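Call for participants: Pidden home-use trial, unscented hand dishwashing liquid

Reference: PID-520
Location: Bakel and surrounding suburbs
Duration: 23 consecutive days, starting in July
Places: 40 households
Run by: Pevurlow Household Testing

Summary

Pevurlow is recruiting households that wash at least one full load of dishes by hand each day. Participants will use a coded, unscented dishwashing liquid in place of their usual product for the length of the trial and keep a short daily record. The liquid is a concentrate, supplied in a plain 730 mL bottle with a measuring cap.

The trial looks at three matters: how much liquid households use when no dose is prescribed, how well grease and starch residues are removed under ordinary home conditions, and how the product feels on the hands over repeated use. It is a consumer use trial. It is not a medical study, and no claim about skin health will be based on it.

Households with a dishwasher may apply, provided the daily hand-washed load includes plates, at least one pan and cutlery. A household that hand-washes only glasses or baby bottles will not generate enough data for the greasy-load questions.

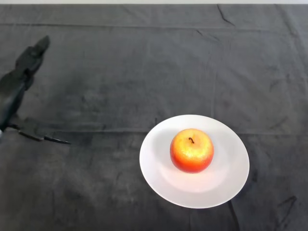
Who can apply

The applicant must be the person who does most of the washing up. The following conditions apply to that person:

– aged 18 or over
– living in Bakel or within the delivery area set out under Delivery and return
– able to read and complete a record form in English
– willing to stop using any other hand dishwashing liquid in the kitchen sink during the trial
– has not taken part in another Pevurlow dishwashing trial in the past six months
– not employed by a manufacturer or retailer of cleaning products

Please do not apply if you have a known allergy to surfactants or preservatives used in household cleaners, if you are being treated for hand eczema or dermatitis, or if you have open cuts or burns on your hands at the start date. The full ingredient list is sent to shortlisted applicants before they accept a place. Read it against any allergy information you hold. We cannot advise on whether a particular ingredient is safe for you; a pharmacist or doctor can.

Other people in the home may use the trial liquid. If another adult takes over the washing up for a day, mark the record for that day with the letter B. Children may help with rinsing and drying, but the bottle must be kept out of their reach.

Hard and soft water

Bakel draws on two supply zones with different water hardness, and we want both represented. The application form asks for your street and suburb so that we can assign a zone. Each shortlisted household also receives two test strips. Dip one strip in cold water from the kitchen tap, wait for the time printed on the packet, and write down the result. Keep the second strip as a spare. Homes with a plumbed-in water softener are eligible but will be analysed as a separate group. Homes on tank water are not eligible for this round.

What you will be asked to do

Before day one, put away your usual dishwashing liquid and any pre-soak spray. Wipe out the sink. Replace your sponge or cloth with the new one in the kit, and use only that one until the replacement date marked on the record form.

Each day, choose one load as the recorded load. Evening loads are preferred because they tend to include cookware. For the recorded load:

1. Write down the start time.
2. Fill the sink or tub to your normal level. Use water at the temperature you would normally use and tick hot, warm or cool on the form.
3. Dispense as much liquid as you think is needed, using the measuring cap, and write down the reading.
4. Wash in your normal order. If you add more liquid part way through, measure and record it.
5. Note whether the foam had gone before the last item was washed.
6. Drain, rinse or leave unrinsed according to your usual habit, and tick the matching box.
7. Score grease removal, dried-on starch removal, rinsing and hand feel on the scales provided.

Loads other than the recorded load need only a tally mark. Do not use the product in a dishwasher, on laundry, for floors or for washing hands away from the sink. Liquid used for other jobs will distort the consumption figure, and we have no means of correcting for it afterwards.

Photo record

Once a week, participants photograph one washed and air-dried plate and upload the result through the trial page. We are looking for streaks, film and water spots, which show up best under even light and against a plain background. Daylight from a window is suitable – flash is not. Any dark, matte, unpatterned textile will do as a base, and it need not be pressed.
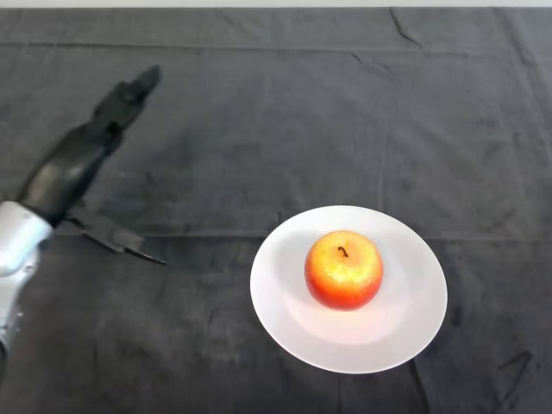 Residue scoring is done by two assessors working separately, and a third score is taken when they disagree by more than one point. The assessors see no household details and do not know which formula was used. Backgrounds are kept simple so that their attention stays on the dish. Heavy charcoal-grey cloth of the kind shown here, with a slightly mottled and faintly fuzzy surface, is acceptable even where it has been creased or pressed flat in patches. Patterned tea towels, glossy benchtops and stainless steel drainers are not acceptable. The weekly plate must be free of food and must not be wiped with a towel before it is photographed. If the first photo is blurred, take another and upload only the clearer one.

A phone camera is adequate. Turn off filters and portrait mode. Check the background for letters, medicine labels or anything else that identifies you or another person, and remove those items first.

Two formulas

Two formulas are being compared. They look the same in the bottle and have the same directions for use. Each household receives one formula only and will not be told which one until the trial has closed. The code on the bottle must not be removed or covered. If the label comes off, write the code on the bottle in permanent marker and let us know.

Please do not discuss your scores with other participants during the trial. If you know of another household taking part, there is no need to withdraw, but tell the coordinator so it can be noted.
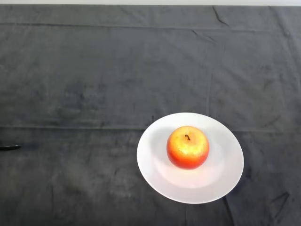 Dark grey cloth spread flat, with visible fold lines.

Delivery and return

Kits are delivered to the door in Bakel and may be collected from the Pevurlow office on Rutkowska Street by anyone living outside the delivery area who can travel. Each kit contains the bottle, measuring cap, sponge, replacement sponge, water test strips, record form and a return bag. Check the contents on arrival and report anything missing or leaking before you begin.

At the end of the trial, return the bottle with whatever liquid is left in it. Do not rinse it, top it up or pour any away. The returned bottle is weighed and the result is compared with your dose readings. An empty bottle is a valid result. If you run out before the last day, record the date, go back to your usual product and complete the final questionnaire as normal.

Payment

Participants are paid by bank transfer once the bottle, record form and final questionnaire have been received. The amount is stated in the offer letter and is the same for every household. Missed days do not reduce the payment, provided they are marked as missed. Please leave a missed day blank – an estimate made afterwards is of less use to us than a gap.

Participants who withdraw early on account of skin discomfort receive the full amount. Those who withdraw for other reasons are paid for the part completed.

Stopping and safety

Stop using the product straight away if you notice redness, itching, cracking or a rash on your hands or arms. Rinse with plain water, write down the day and time, and phone the number inside the kit lid. If the liquid gets into the eyes, or is swallowed, follow the first aid directions on the bottle before contacting us.

You may wear gloves if that is your usual practice. Glove wearers are asked to wear them for the whole trial, and people who wash bare-handed are asked to continue that way. Gloved households are left out of the hand-feel analysis but counted in all other results.

Privacy

Names, addresses and bank details are stored separately from trial data. Photos are labelled with the household code only. We do not pass contact details to the manufacturer and do not add participants to mailing lists. You may ask for your record to be deleted at any time before the results are pooled. After that point it can no longer be separated out.

How to apply

Complete the short form on the Pidden trial page, quoting PID-520. You will be asked for household size, the number of hand-washed loads on a normal day, your current dishwashing liquid, whether you wear gloves, and whether your sink has one bowl or two. The last question affects the fill volume and is not used to exclude anyone.

Places are allocated by supply zone and household size, so applying early does not guarantee selection. Shortlisted applicants receive the ingredient list, consent form and offer letter together. Unsuccessful applicants are notified by email and may ask to be held on the reserve list, which stays open until the kits have been sent out.

Questions about eligibility or the record form go to Nasrin Naseri, trial coordinator, through the contact link on the trial page. Please include your suburb and the reference number in your message.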